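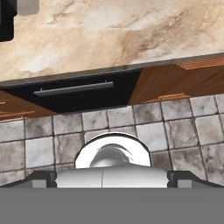
Marble countertop with black cabinetry below. Rendered view.

Lanum stablecoin to move redemptions into a timed queue

August 11, 2025
By Macarena Quiroga

The company behind the Lanum stablecoin will stop processing redemptions one at a time and will instead settle them in batches, according to a technical notice sent to integrators. Under the new design, a holder who returns Lanum tokens for dollars enters a queue that closes every 30 minutes. All requests inside a window are settled in a single transaction at the same price and the same fee.

The current system handles each request as it arrives. The redemption contract reads the reserve balance, burns the tokens and instructs the payment agent to release the cash. The notice says this approach produces different fees for holders who redeem within seconds of each other, depending on network load and on the size of the order ahead of them.

Batching removes that difference within a window. It also means that a request can no longer be completed immediately, even when the reserve holds enough cash to pay it. Holders may withdraw a request until the window closes. After that point the tokens are locked and can't be transferred or used as collateral.
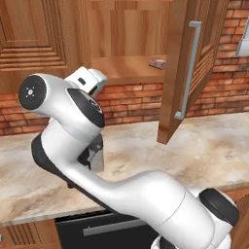 Macarena Quiroga

The smallest request accepted by the queue is 1000 tokens. Smaller holders will have to sell on an exchange or go through a broker that pools client orders. The existing contract has no minimum, although the fixed part of the fee already makes very small redemptions costly.

Krisztina Bíró, head of settlement at Lanum, said the minimum was set with the cost of outgoing bank transfers in mind. "Each batch ends in a list of payments, and each payment has a fixed cost on the banking side," she said. "We can lower the figure later by changing one parameter. It doesn't need a new contract."

If the requests in a window add up to more than the cash on hand, every request is filled in the same proportion. The unfilled part moves to the next window and keeps its place ahead of new requests. The present contract rejects an order that exceeds available cash and leaves the holder to try again, a rule that has favored traders running automated retries.

The reserve itself is unchanged. It consists of bank deposits and short-dated government bills, with no bill running longer than 183 days. Deposits cover daily redemptions, and bills are sold when deposits fall below a level set by the company.
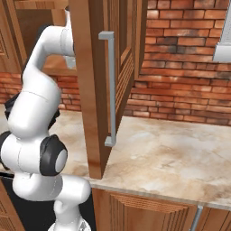

That level is not public, and the notice does not say whether it will be raised before the queue opens. A larger cash share would lower the chance of a partial fill but would also reduce the interest earned on the reserve. The company keeps this interest as income and does not pass it on to holders.

Lending protocol Clilus, which accepts the token as collateral, said it would need to adjust its liquidation process. When a loan falls below its required margin, Clilus sells the collateral or redeems it directly, whichever returns more. Direct redemption now carries a waiting period, and the protocol's price model assumes none.

Uriel Maldonado, a risk engineer at Clilus, said the team was testing a discount for the delay. "The token can trade under a dollar while our request sits in the window, and we carry that exposure," he said. The test version values queued tokens at around 2 percent below face value. Borrowers would see a slightly lower limit, and loans close to their margin would be liquidated sooner.

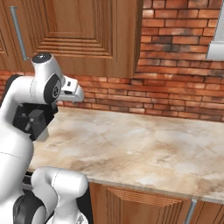 Source: Negussie

The queue contract was reviewed by Vomus, a code auditing firm. Its report lists one medium-severity finding, relating to the order in which canceled requests are removed. In the original code, a holder could cancel and resubmit late in a window without losing priority over carried-forward orders. Lanum changed the contract so that a resubmitted request is always treated as new. Vomus marked the finding as resolved.

The auditor did not examine the payment agent, which runs off-chain and remains under the sole control of the company. Oratile Pretorius, who led the review, said the contract can show that tokens were burned and that a payment was ordered. It can't show that the payment reached the holder's bank.

Both systems will run side by side during a transition period. The old contract will stop taking new requests in February, and integrators that have not switched by then will receive an error code in place of a settlement price.

Recent items
Clilus publishes new margin tables for short-dated loans
How batch auctions set a single price
Vomus report: off-chain payment agents and their limits
Exchange withdrawal fees explained
Macarena Leiva: What a reserve statement leaves out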